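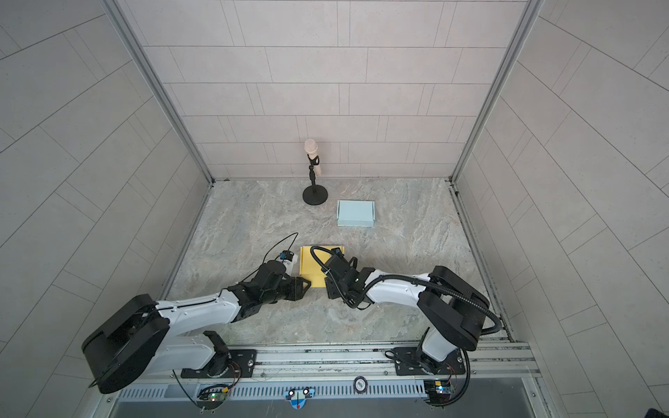
MULLON SERIAL FICTION GROUP
Minutes of the November editorial meeting

Start: 7:05 p.m.
Chair and minutes: Siwan Gittins
Present: six contributing writers, two line editors, site editor
Apologies: one contributing writer

1. Previous minutes

Approved with one correction. Item 4 should read "chapter 31," not "chapter 13."

2. Status of The Loller Ferry

2.1 Chapters 1 through 30 are posted. Chapter 31 is in second edit. Chapters 32 to 34 exist in draft. Chapter 35 has an outline only.

2.2 The site editor reported 225 subscribers to the chapter mailing at the end of last month. Comments are mostly on the flooded cellar chapters. Two readers wrote in separately to ask why Annis still has the key in chapter 28 when she gives it to the ferryman in chapter 22.

2.3 The key is a continuity error. Options discussed:
(a) Change chapter 22 so that she only shows him the key.
(b) Add a line in chapter 26 in which he returns it.
(c) Leave the posted text alone and explain a second key in chapter 32.
Option (b) adopted, five to one. The objection was that the ferryman is not otherwise in chapter 26 and would need a way into the house. The writer of chapter 26 will bring him in during the supper, in under 77 words, without changing the seating.

3. Point of view

3.1 Line editors noted that chapters 29 and 30 move between Annis and her brother inside single paragraphs. The style sheet allows one viewpoint per section, with a line break between sections.

3.2 The writer of both chapters stated that the shifts in chapter 30 were intentional and meant to show the twins thinking alike. Line editors replied that readers had not taken it that way; three comments asked who was speaking.

3.3 Agreed: chapter 29 to be corrected to the style sheet. Chapter 30 to keep two shifts, both in the boathouse argument, and lose the rest. Revised text to the line editors before the next meeting.

4. Tense

4.1 Dream passages are in present tense in chapters 4, 11 and 19, and in past tense in chapter 27. Present tense confirmed as the rule. Chapter 27 to be changed at the next site update. No vote needed.

5. Chapter length

5.1 Proposal to set a lower limit of 999 words per posted chapter. Chapter 17 is the only posted chapter under this length and would not be affected.

5.2 Discussion: a fixed lower limit may lead to padding in transition chapters. Against that, very short chapters produce complaints when the gap between postings is two weeks.

5.3 Proposal carried as guidance. A writer may go under the limit with the agreement of one line editor.

6. Drafting software

6.1 Piston drops italics when a chapter is pasted from an outside word processor. Letters and thoughts in the serial are set in italics, so the loss is hard to catch on a quick read. Chapter 24 was posted with the whole of the aunt's letter in plain type and stayed that way for a day.

6.2 Until this is fixed, writers will mark italics with an underscore on each side. The site editor will convert them after pasting and search for leftover underscores before posting.

6.3 Comments resolved by a writer are to stay in the file until the chapter is posted. Line editors could not trace two changes in chapter 28.

7. Print edition, part one

7.1 Hutsuliak Print Services returned a sample of chapters 1 to 12. Inner margin too narrow; text runs into the fold from the middle of the book onward. Scene breaks that fall at the foot of a page have disappeared.

7.2 Scene breaks to be marked with three centered asterisks in the print file only. The web text keeps the blank line. S. Gittins to request a second sample with a wider inner margin.

7.3 Cover wording deferred.

8. Actions

Ferryman insert, chapter 26: chapter writer
Viewpoint revisions, chapters 29 and 30: chapter writer
Tense change, chapter 27: site editor
Style sheet update, items 4 and 5: line editors
Second print sample: S. Gittins

9. Other business

A request to give the dog a name was held over until the outline of chapter 35 is complete.

Meeting closed 8:40 p.m.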